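4.2 Table Clearing and the Placement of Tableware

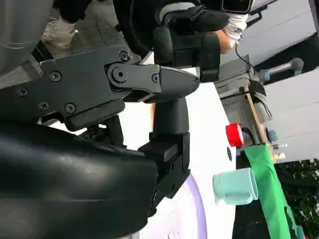 Figure 3. Tableware on the white work table, Raltville room.

Clearing a table after a light meal is usually treated in the household-task literature as a single activity with a single end state, namely a bare surface. Our records suggest that it is better described as a series of short placements, many of which leave an item on the table in a different position or posture. Posture was coded separately from position for this reason. A cup may be upright, inverted or on its side, and these states are not equivalent for the handling that comes next: the cup on the right of the table in Figure 3 lies on its side with its mouth to the left, and it was coded as "lateral" with the opening direction entered in a second field. The plate at the bottom of the figure, with its curved rim, was coded as round and given no direction. Small items such as the red cap with the white rim, at the edge of the table, were entered under "minor objects" and were given an edge flag.

The edge flag requires some comment. In the first version of the coding sheet, used at Testhorpe in July, distance from the table edge was measured to the nearest centimeter for every item. This proved slow, and agreement between coders was poor for items with sloping or rounded sides, where the nearest point of the object and its point of contact with the table differ. The revised sheet asks only whether any part of the item falls within one hand's width of the edge. Agreement improved, and the loss of detail did not affect the comparisons reported in Section 5.

The full set consists of 390 clearing episodes recorded in two rooms, Raltville and Testhorpe. From these we extracted 2816 placements, a placement being any event in which an item came to rest and was released. Items that were pushed along the surface and never lifted were entered as slides and are excluded from the total. An item lifted and returned to the same spot was counted as a placement, a decision that inflates the totals for cups more than for plates. Readers comparing our figures with those obtained under the Keane scheme should note that it discards such returns.

Color was recorded with a fixed list of eight terms. The list is coarse, and pale tableware caused the most disagreement. A cup in pale mint-teal may be entered as green by one coder and blue by the next, and lavender plates were divided between blue and purple. We kept the list as it stood and resolved disputed entries by majority among the coders. Color is used below only to tell apart items of the same class within an episode, so the choice of term has no bearing on the placement counts as long as it is applied consistently from the beginning of an episode to its end.

Two properties of the table surface affect the data. A white top gives good contrast with dark or saturated items and weak contrast with pale ones under bright light, and the outline of a pale rim was sometimes difficult to trace. Marks on the surface were also a source of error. Small dark spots were at first entered as objects by two coders, and the sheet was amended to state that a mark without visible height is part of the table. All entries made before the amendment were checked again.

Lateral cups were rarer than upright ones in both rooms — as expected — but they accounted for a large share of the long handling times. Coders' notes attribute this to the extra turn needed before the cup can be stacked or set down on its base. Plates showed no comparable effect. A plate lying flat was usually moved in one action, and the longer times were confined to episodes in which its rim was overlapped by another item.

Episodes were coded in the Plernen annotation tool, version of Mon 20 December, with the time base set to 1000 ticks per second. Times are reported in seconds throughout. Where an item was hidden at the moment of release, the time of its next clear appearance was used, and the entry was marked as late. Late entries were retained for counts of placements and dropped from all analyses of duration.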